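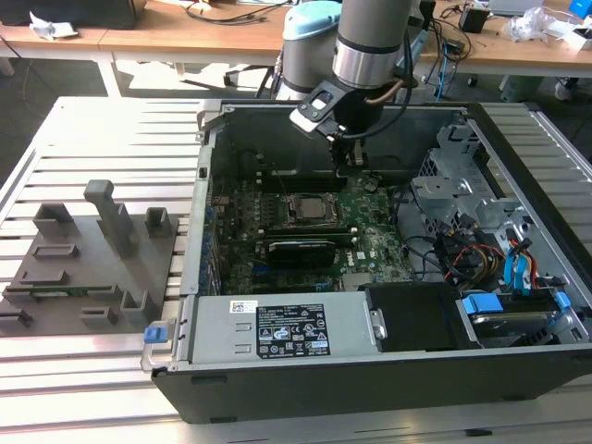
Computador aberto na mesa de trabalho, com a placa-mãe à vista.

Sábado, de manhã
Por Benjie Dagdag

Que alegria dar notícias do nosso hóquei juvenil! As meninas do Braltow ganharam por 3 a 2 ao Culimico, num jogo daqueles que nos deixam roucos - e a Miranda, que ainda em fevereiro mal treinava por causa do joelho, defendeu o último canto curto. Obrigado, de coração, às famílias que fizeram a viagem até Ollomstead connosco.

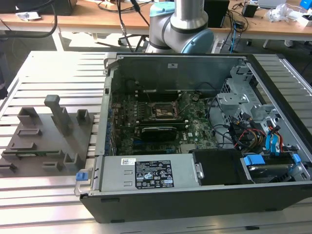 Próximos treinos

Terça, às 19h, no campo de cima. Tragam caneleiras e água, por favor!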